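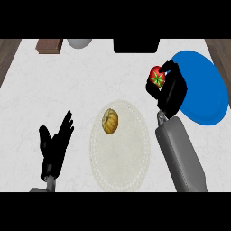
Deming Yao Fan Club: Frequently Asked Questions

Is Deming Yao married?
Yes. He and his wife registered their marriage in April and his agency, Clongate, confirmed it the same evening. She does not work in entertainment and the agency has not given her name. Please don't post guesses.

Will there be a public wedding?
No. Clongate said there was a family dinner with 33 guests and that no other event is planned.

Is he leaving "Grindwood"?
No. He is signed through season 2 and filming has already started. He missed one cast interview because of a schedule conflict — that is where the rumor came from.

How many episodes are in season 2?
16, the same as the first season.

What happened to the Lutunura tour?
Lutunura was his band before he took up acting. The reunion tour was announced and then put on hold when the drummer hurt his wrist. Tickets already bought are still good. If you want a refund, go through the place where you bought them. We can't help with orders.

Can I send a wedding gift?
The agency asks fans not to. Letters and cards are fine, and they go to the Clongate mail room, Suite 221. Packages are sent back unopened.

Is he still the face of Cattaneo?
His contract with Cattaneo ended last year. The ads you may still see in stores are old ones.

Last updated: April

Comments (3)

mirelle_k: Thanks for clearing up the season 2 thing, my group chat was in a panic

tobyreads: Does the card need a return address? Mine came back last time.

grindwoodfan16: still waiting on my tour refund — the seller says 2 more weeks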